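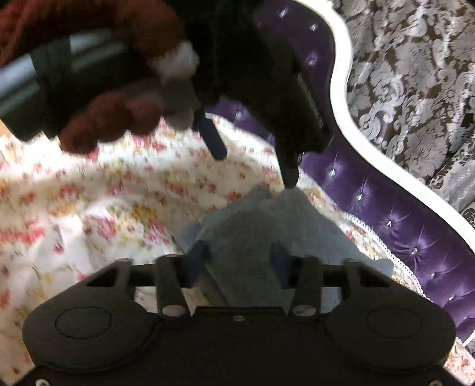
Subject: Re: [homerobots] open day at Mondwood - anyone going?

Back from it last night, typing this over breakfast so excuse the state of it. Short answer, yes, worth the drive. Long answer below, I'll take your questions in the order you asked them, more or less.

> Has anybody on the list been to one of the Plurinow open days? They have
> one coming up in August at the Mondwood site and I'm trying to decide if
> it's worth the trip. It's 485 miles round trip for me so I'd want more
> than a slide show and a tote bag. Mainly I want to know:
>
> - do you get to handle the equipment or only look at it
> - is it all rigid objects again (blocks, cups) or do they do cloth
> - do they say anything straight about how much data they need
> - parking, food, the usual
>
> We're a small group, two benches and not much money, thinking of starting
> on laundry and bed making in the fall. Would rather hear it from someone
> who went than from the web page, which is mostly stock photos.

OK so. Handling the equipment. You do get to. Doors at 9:30, there's a welcome talk (skip it, or stand at the back near the coffee), then they split everyone into groups of six or so and you rotate through the rooms. The arms are behind a rope and you can't touch those. The hand-held grippers you can, there was a table of them by the door and they let us squeeze them as long as we liked. Lighter than I expected. My wrist still got tired, see further down.

Cloth - yes, much more than last time. This was the part I'd drive for. They have a bedroom set up at the far end of the building, and it's a real one, more or less, not a mattress on a pallet. Purple velvet headboard with rhinestone buttons, flowered quilt with lace along the side, big scrolly wallpaper. My first thought was who picked this. But it makes sense if you've ever trained on a white table and then watched the thing fall apart in someones house. The shiny tufting throws little highlights all over, the quilt pattern is busy, and you're asking the policy to find one plain gray thing in the middle of it.

The demo in there was small items off the bed. Socks mostly. The person doing it works fast, much faster than I would have guessed, and talks while she works which I found hard to follow. Approach from above, fingers wide, close on a fold and not on the flat part, lift. Let it hang a second before you move off. She said new people always try to pinch too much fabric and then it bunches up and you've got a lump with no shape to it. Then somebody in our group asked if bunched was bad and she said no, bunched is fine, real socks are bunched, just don't only do that. Fair enough.

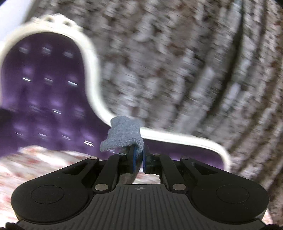

The pads on the fingertips are the dark blue rubber kind and they seem to matter a lot for knits. I asked about swapping them for something harder and got a face. Apparently they tried a few versions, and hard tips slide right off anything fuzzy unless you squeeze like mad. So if you're building your own, spend your money there first. The finger linkage is nothing exotic, black bars on metal pins, you could copy it in an afternoon if you have a decent printer. Ours would be uglier.

One thing I wanted to bring up because it bit us last winter. Motion. When you lift and swing at normal human speed the background smears like crazy while the gripper itself stays sharp. I asked if they slow people down. They said they used to and stopped, the slow clips looked tidy but the robot learned to be slow and sort of hesitant. Now they ask for a normal pace and throw out only the ones where the object can't be made out. I wrote that down and underlined it. We've been telling our people to go slow for months. Oh well.

Data. They were straighter than I expected. For the sock pick on one bed they started seeing decent results at 2000 clips, and that was with the bedding changed every 50. Before they changed the bedding it learned the quilt, more or less, and not the sock. Success rate on a bed it hadn't seen was 68 percent, that was up on the wall on a printed sheet and no one tried to talk it up. I liked them for that. No number for folding, I asked twice. Second time the guy just said "its not there yet" and we moved on.

I'd take the 68 with some salt, mind you. We didn't get to see how many tries it was over and I forgot to ask until I was back in the car. If anyone else goes please ask.

There was also the Loto room, their name for the sorting setup where the arm picks a random item out of a bin and has to decide which shelf. Arm was down for most of our slot. They got it going again for the last few minutes and it did a towel, then a towel, then sat there. I've had days like that. The other group said it ran fine for them in the morning so go early in the rotation if they give you a choice.

And Lecomte had a stand in the hallway with mounts and straps. Pricey. The wrist strap is nicer than ours though, wider, doesn't dig in. I tried it on for maybe ten minutes doing pretend picks and that was enough to convince me. Picked up a price list, can scan it if you want, didn't see anything about discounts for small groups.

Glove question, somebody asked this on the list back in spring and I never answered. Yes you can wear gloves on the hand-held rigs, thick knitted ones even. I asked if gloves in the shot spoil the data and was told they like having a mix. So for those of us in cold garages, good news.

Parking - free, behind the building, but the sign is on the wrong side of the entrance and I went past it two times. Come in from the north if you can. Food was sandwiches, gone by 12:15. Bring something. There's a vending machine that takes cards only. The bathroom by the arm room was out of order, use the upstairs one.

For your case specificaly, two benches and cloth in the fall, I'd say go. Don't go for the arms, you've seen arms. Spend your time in the bedroom and get them talking about how they switch out the bedding, what they keep in the closet, how they label the failed picks. They keep the failed ones by the way. Separate folder, short tag for why, like "missed fold" or "dropped on lift". I'd been deleting ours. Stopped as of this morning.

You can't record audio but photos are OK in every room except the one with the blue door. Sign up ahead, they did turn a couple of people away at the desk. Form is on their page under visits, took me two tries, it doesn't like hyphens in the phone number.

I have four pages of notes, half of it unreadable. Will type up the part on camera mounting and send it as a separate message so the subject line makes sense in the archive. Give me till after the weekend - the kids have a swim meet and I still have to return the rental car.

Did anyone else from here go to the afternoon session? I left before the panel.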